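식탁보 위의 것들

콜린 하틀리가 멘드컴으로 이사 온 지 석 달째 되던 시월에, 이모젠 애크로이드가 주말 동안 묵으러 왔다. 기차로 세 시간 반이 걸리는 길이었는데, 이모젠은 내리자마자 역 앞 빵집에서 건포도 빵을 하나 사서 봉투째 들고 언덕을 올라왔다. 빵은 현관에 닿기도 전에 반이 없어져 있었다.

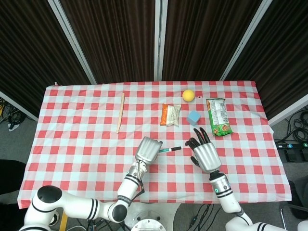 콜린은 부엌에 있었다. 주전자를 올려놓고는 까맣게 잊어버린 채, 식탁 앞에 서서 턱을 문지르고 있었다. 이모젠이 외투도 벗지 않고 다가와 어깨 너머로 들여다보았다.

"이게 다 뭐야?"

"서랍에서 나온 거."

"무슨 서랍?"

"그러니까, 그 서랍 있잖아. 벨비 집에 있을 때 부엌 맨 끝에 있던 거. 열 때마다 뭔가 걸려서 손바닥으로 한 번 쳐야 열리던 거."

이모젠은 그 서랍을 알았다. 모를 수가 없었다. 벨비의 그 집에서 넷이 함께 살던 오 년 동안, 갈 곳 없는 물건은 전부 그 서랍으로 들어갔으니까. 이사하는 날 콜린은 서랍 안의 것을 통째로 상자에 쏟아 테이프로 봉했고, 그 상자를 석 달 동안 계단 밑에 두었다가 오늘 아침에야 열었다고 했다. 대부분은 벌써 버렸단다. 다 쓴 건전지, 어디 것인지 모를 열쇠, 98번 버스의 옛날 시간표 같은 것들. 그러고도 차마 버리지 못한 것들이 빨간 체크무늬 식탁보 위에 남아 있었다.

식탁보도 벨비에서 온 것이었다. 화이틀리 시장에서 이모젠이 값을 깎아 사 온 것인데, 깎은 금액이 워낙 보잘것없어서 두고두고 놀림을 받았다. 빨강과 분홍과 하양이 바둑판처럼 엇갈린 그 천을 깔아 놓으면 아무리 초라한 저녁이라도 소풍 나온 기분이 난다고 이모젠은 우겼고, 솔직한 마음으로는 콜린도 그렇게 생각했지만 한 번도 말해 준 적은 없었다.

"식탁보가 구겨졌네."

"펴도 펴도 그래."

"다려야지, 콜린."

"다리미가 어느 상자에 있는지 몰라."

이모젠은 웃으면서 그제야 외투를 벗어 의자 등받이에 걸었다. 그리고 노란 공을 집어 들었다. 작고 동그랗고, 손안에서 살짝 눌리는 공이었다.

"이거 스키타리 거지?"

스키타리는 그 집에 살던 개였다. 누가 지은 이름인지는 끝내 밝혀지지 않았는데, 다리가 짧고 고집이 세고 비 오는 날이면 절대로 현관 매트 밖으로 나가지 않는 개였다. 공을 던져 주면 쫓아가서 물기는 하는데 가져오지를 않았다. 물고 가서 소파 밑에 넣어 두고는, 꺼내 달라고 우는 것이었다. 그래서 공을 가져오는 건 늘 사람 쪽이었다. 지금은 바닷가에 있는 콜린의 누나네 집에서 지내는데, 거기서도 똑같이 한다고 했다.

"가져다줘야 하는데 계속 깜빡해."

"새 공이 있겠지."

"있지. 그래도 이건 이거고."

콜린은 그 말을 하고 조금 쑥스러운 얼굴이 되어서 괜히 하늘색 네모난 블록을 집어 반대편 면으로 돌려놓았다. 그건 이모젠의 조카가 놀러 왔다가 두고 간 것이었다. 그때 네 살이던 아이가 지금은 구구단을 외운다. 돌려보내야지, 돌려보내야지 하다가 여섯 해가 갔고, 이제 와서 우편으로 부치자니 받는 쪽에서 도리어 어리둥절할 것 같았다.

"젓가락은 하나뿐이야?"

"그거 젓가락 아닐걸. 꼬치 아니야?"

둘은 한참 동안 가느다란 나무 막대를 앞에 두고 의논했다. 이모젠은 젓가락이라고 했고, 콜린은 마당에서 생선을 구워 먹다가 울타리를 그을린 날 쓰던 꼬치라고 했다. 이모젠은 그날 먹은 건 소시지였다고 했다. 콜린은 소시지는 그다음 해라고 했다. 나무 막대는 어느 쪽 편도 들지 않고 얌전히 놓여 있었고, 그사이에 주전자가 요란하게 울기 시작해서 콜린은 허둥지둥 불을 끄러 갔다.

차를 따르는 동안 이모젠은 펜을 살펴보았다. 흰 몸통에 청록색 띠가 둘러지고 검은 뚜껑이 달린 펜. 그걸 보자 냉장고 문이 떠올랐다. 넷은 냉장고에 종이를 붙여 놓고 누가 누구에게 얼마를 빚졌는지 적었는데, 우윳값이며 전구값이며 누가 누구 대신 낸 택시비며 하는 것들이 해가 갈수록 꼬여서, 마지막 무렵에는 콜린이 이모젠에게 7파운드 34펜스를 갚아야 한다는 것 하나만 겨우 알아볼 수 있었다. 소수점을 빼먹고 '734'라고만 적어 놓은 바람에, 집에 놀러 온 사람마다 콜린이 큰 빚을 진 줄 알고 안쓰러워했다.

"너 그 돈 아직 안 갚았어."

"무슨 돈?"

"칠백삼십사."

콜린이 찻잔을 내려놓으며 큰 소리로 웃었다. 웃느라 차가 받침에 조금 흘렀고, 이모젠이 얼른 행주를 대서 식탁보까지는 가지 않았다. 늘 하던 대로였다. 콜린이 흘리고 이모젠이 막고.

"과자로 갚을게. 두 개나 있어."

하나는 주황색 포장의 조그만 것이었고, 하나는 그보다 큰 초록색 봉지였다. 둘 다 서랍의 마지막 해에 들어온 것이 틀림없었다. 콜린은 초록색 쪽을 들어 성분표가 인쇄된 흰 칸을 눈앞에 바짝 댔다가, 팔을 쭉 뻗어 멀리 댔다가 했다. 안경은 위층에 있었다.

"날짜가 어디 있지?"

"보지 마."

"봐야지, 먹으려면."

"먹을 생각이었어?"

이모젠은 이 년 전 겨울에 보일러가 나갔던 밤을 생각하고 있었다. 네 사람이 담요를 두르고 부엌에 모여 앉아서, 서랍에 있던 과자를 죄다 꺼내 저녁 대신 나누어 먹던 밤. 스키타리는 식탁 밑에서 모두의 발을 번갈아 베고 잤고, 눈이 와서 수리공은 다음 날 점심이 지나서야 왔다. 힘들었다고 해야 맞을 텐데, 떠올리면 이상하게 따뜻한 밤이었다. 그 이야기를 꺼낼까 하다가, 콜린의 얼굴을 보니 벌써 같은 밤에 가 있는 것 같아서 그냥 차를 마셨다.

창밖으로는 해가 언덕 너머로 기울고 있었다. 멘드컴의 오후는 벨비보다 조금 일찍 저물었다. 옆집 라디오에서 들어 본 듯한 노래가 나오다가 말았다.

"공은 내가 가져다줄게." 이모젠이 말했다. "다음 달에 어차피 그쪽으로 갈 일이 있어."

"정말?"

"블록도 줘. 조카한테는 내가 잘 말해 볼 테니까."

"그럼 펜은?"

"펜은 여기 둬. 나오는지 보고, 나오면 냉장고에 붙일 종이나 하나 마련해. 네가 나한테 빚진 거 계속 적어 둬야지."

콜린은 고개를 끄덕이고 싱크대 옆으로 가서 맨 끝 서랍을 당겼다. 이 집의 서랍은 걸리는 데 없이 미끄러지듯 열렸고, 속은 텅 비어 있었다. 그는 나무 막대를 집어 거기에 넣었다. 잠깐 생각하다가 주황색 과자도 넣었다.

"콜린, 과자는 버려."

"알았어, 알았어. 내일."

그러고는 서랍을 닫고 남은 건포도 빵이 어디 있느냐고 물었다. 이모젠은 봉투를 등 뒤로 감추며, 다리미부터 찾아오면 주겠다고 했다.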